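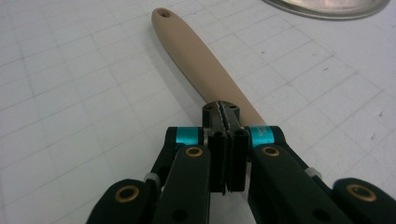 Grip rules, second pass
May 14, 2025

OK so Witold and I finally sat down and went through the handling rules for the Jorner bench, and I want this written up before I forget who agreed to what!

Rule 1 stays. Close on the handle, fingertips square to it, and don't lift until both pads have stopped moving. I'd been sloppy about that second part all week (sorry, Witold).

Rule 2 is new. Handles that taper get gripped toward the wide end, and the hanging hole stays clear of the fingers. We argued over whether "wide end" needs a measurement and left it as words for now. The Pitbridge sheet gives one, but their handles are all the same shape, so good for them.

Rule 3: wipe the grid mat at the start of a session. It's picking up specks and smudges again and I'd like to read the lines without squinting.

Check the link pivots every 10 sessions, hand only, no tools. If anything wiggles, tag it and stop. Witold wanted every 3, I wanted never, so 10 is me being generous.

Log total is 432 grips now, 9 of them with no operator initials. Please initial your grips, people!! I can't ask anybody about a blank box.

Still open: do we write a separate rule for round things like pans? Ask Marciniak. Also the laminated copy by the door is the August version, needs to come down.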